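Miss Catacutan

Miss Catacutan is a beauty pageant held every February in the seaside town of Catacutan. It is open to women who live in the town or in the surrounding villages, and its winner spends the following year as the official face of local tourism, a post with a sash, a small allowance and a great many ribbons to cut. The pageant has been organised for most of its history by the Catacutan Visitor Association, which regards it as its main achievement and prints as much on its envelopes.

The competition is best known outside the district for its long rivalry with Miss Farkus, the pageant of the next town along the coast, and for the disputed result that led to the rewriting of its rules.

Origins

The pageant grew out of the Salt Fair, an end-of-winter market at which a "Salt Queen" was chosen by applause. The method was simple and gave an advantage to candidates with large families. Complaints were made in most years, usually by people with small families, and the Visitor Association eventually took over the contest, renamed it and brought in judges.

The first pageant under the new name took place on the bandstand. Rain stopped it during the evening wear section, and the remaining contestants were judged under the awning of a fishmonger's shop. Early accounts agree that the standard was high and that the smell was noticeable. The event moved indoors the next year and has stayed there.

Traces of the Salt Fair survive. The winner is still handed a small bag of salt along with her crown, and she is expected to throw a pinch of it towards the audience. The front row is sold at a discount.

Format

Eight contestants take part in each final. They are selected at a preliminary round held before Christmas, to which the public is admitted free of charge and at which the heating is not switched on. The final consists of 4 rounds: regional costume, evening wear, a prepared talk and an unprepared question.

The regional costume round causes some difficulty, as the region has never had an agreed costume. Contestants have interpreted the brief with freedom, appearing over the years as lighthouses, herring, the sea wall and, on one well-remembered occasion, the proposed bypass. A written guide to the round was issued by the Association but confined itself to a maximum height, which was set by the stage door.

The prepared talk must deal with an attraction within the district and last no longer than 2 minutes. The ruins above the harbour are the usual choice. Judges are understood to know a great deal about the ruins.

The unprepared question is drawn from a glass bowl. Questions are written by the Association and have tended to reflect its concerns at the time, so that contestants have been invited to give their views on world peace, coach parking and the seasonal pricing of deckchairs. Opinion is divided on which of these has produced the better answers.

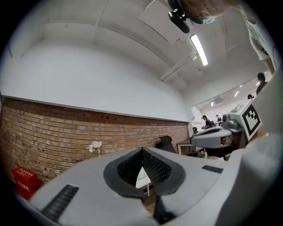 Venue

The final takes place at Lendix Hall, a former dance hall on the seafront. It is the largest indoor space in Catacutan and the only one with a revolving stage, although the stage revolves in one direction only and has to be allowed to finish. Presenters new to the event are told about this beforehand. Several have chosen not to believe it.

Attempts to move the final to a more modern building have come up regularly. The nearest suitable one is in Farkus, and the matter has generally been dropped at that point.

Prizes and duties

The winner receives a crown, a sash, the bag of salt and a prize of 3,000 in the local currency, paid in instalments. She also becomes Tourism Ambassador for the district. Her duties include greeting the first cruise passengers of the season, attending travel fairs inland and appearing in the Association's brochure, whose cover traditionally shows the previous winner owing to the printing schedule.

The crown is made of silver-plated wire and glass. It was designed to suggest breaking waves and is more often compared to a toast rack. A replacement was commissioned but proved too heavy to be worn while walking, and it is now on display in the tourist office, where visitors may try it on if seated.

The runner-up receives a smaller sash and acts as deputy ambassador. In practice this means the travel fairs.

Sponsorship

The main sponsor for many years has been Floltero, a maker of bottled fruit drinks with a plant on the edge of town. Under the agreement the company's name appears on the stage backdrop and a bottle is placed on the judges' table. For a short period contestants were also required to mention the drink in the prepared talk. The practice ended after a finalist described it, fairly and at some length, as an acquired taste. She came second, and sales are said to have improved.

Disputed result

The pageant's one serious controversy concerned a final in which two contestants finished level on points. The rules of the day provided for a tie to be settled by the age of the contestants, but did not say whether the older or the younger should win. The judges withdrew to consider the point – the stage, meanwhile, was set going to fill the time – and returned with different answers.

Both contestants were crowned, in turn, with the same crown. They shared the year's engagements by alternate weeks and by all reports got on very well, which disappointed the local newspaper. Revised rules were published on 17 January 2024. They state that a tie is to be decided by a second unprepared question, and devote a further page to what happens if that is tied as well.

Rivalry with Miss Farkus

Miss Farkus is the younger of the two pageants, a fact mentioned in most Catacutan publications. It offers a larger prize and has a swimwear round, held at the heated pool. Catacutan has no heated pool and objects to swimwear rounds on principle.

The two winners meet once a year at the opening of the coastal footpath, where they cut a single ribbon with two pairs of scissors. The ribbon is tied at the boundary stone between the towns. The position of the stone is also disputed.

See also

Salt Fair
Lendix Hall
Miss Farkus
Coastal footpath (Catacutan to Farkus)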